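4 Working alongside the sorting station

This section is for the people who share a bench with the Ekell sorting station after it has been installed. Mounting and wiring are covered in section 2.

4.1 What changes on the bench

Before the station arrives, one person usually empties each tray, sorts the items and writes up the sheet. Afterwards the station does the lifting and placing, and the person at the bench prepares trays, deals with refused items and signs off the log. Plan for two people on the first shifts, one of whom has finished the Diltent induction.

4.2 Preparing a tray

1. Press PAUSE and wait for the amber lamp.
2. Put the tray down on the counter within reach of the arm.
3. Lay out the items with a gap between them. Soft items such as cloths may be left crumpled.
4. Tuck in any loops, cords or labels that could catch.
5. Step back behind the floor line and press RUN.

Note: A tray may stand at an angle. The station finds the rim by itself at each start. 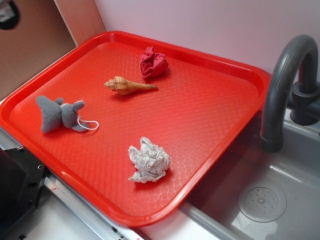

4.3 Refused items

The station tries each item twice. If both attempts fail, it leaves the item where it is, moves on to the next and shows code 1006 on the panel.

1. Press PAUSE and wait for the amber lamp.
2. Take the item out by hand and sort it in the usual way.
3. Enter it in the log as "hand sorted".
4. Press RUN.

Refused items do not count against the operator. Supervisors should not use the refusal log to compare shifts, as the figure depends mostly on what comes in.

Caution: Do not reach over a tray while the green lamp is lit, even if the arm is still. It may be waiting for its next move.

4.4 Breaks and handover

The station can run through a break only if a trained person stays in the room. At handover, the outgoing operator tells the next one about any code shown during the shift and any item set aside.

At the Mikuš site the staff moved their handover forward so that both shifts could clear the log together. Other sites may arrange this as they wish.

4.5 Routine checks

Wipe the gripper pads at the end of each shift. Change them after some 3000 lifts, or sooner if they look worn. Spare pads are ordered through Flolel.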